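Saucepan

A saucepan is a fairly deep cooking pot with a round base, upright sides and one long handle, and it is among the first pieces of cookware most people buy when they set up a kitchen of their own. It is used for boiling, simmering, reheating and, as the name promises, for making sauces, though in many homes it spends far more of its life on rice, oatmeal, eggs and canned soup than on anything a chef would call a sauce.

Saucepans differ from skillets in being taller and from stockpots in being smaller and easier to lift with one hand. The bodies are usually made of aluminum, stainless steel, copper or enameled steel, and many are coated on the inside so that milk and porridge come away without too much scrubbing. Colored outsides, dark blues and reds especially, have long been popular, and handles and knobs are often chosen to match. 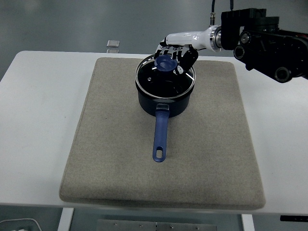
The lid deserves more attention than it generally gets. A glass lid lets the cook keep an eye on the pot while the heat stays in, and it commonly has a metal rim to protect the edge from chips, along with a little vent hole where steam can escape before the contents boil over (a great mercy to anyone who has cleaned dried starch off a burner). The knob is normally held on by a single screw through the middle, and it tends to work loose over the years. A turn of the screwdriver sets it right, and replacement knobs are widely sold.

Handles may be riveted, welded or fixed to the body with a bracket and screw. Plastic handles stay comfortable to hold on the stovetop but are limited in the oven, so it is wise to check the maker's directions first. A hole at the end allows the pan to be hung from a hook or rail, a handy arrangement in small kitchens where cupboard space is dear.

A hot saucepan should be set down on a trivet or a heat-resistant mat. Felt mats and cloth pads are kind to tabletops and are also laid between stacked pans to prevent scratches, although not every felt is made to take the heat of a pan fresh from the burner.

See also: Double boiler, Dutch oven, Skillet, Trivet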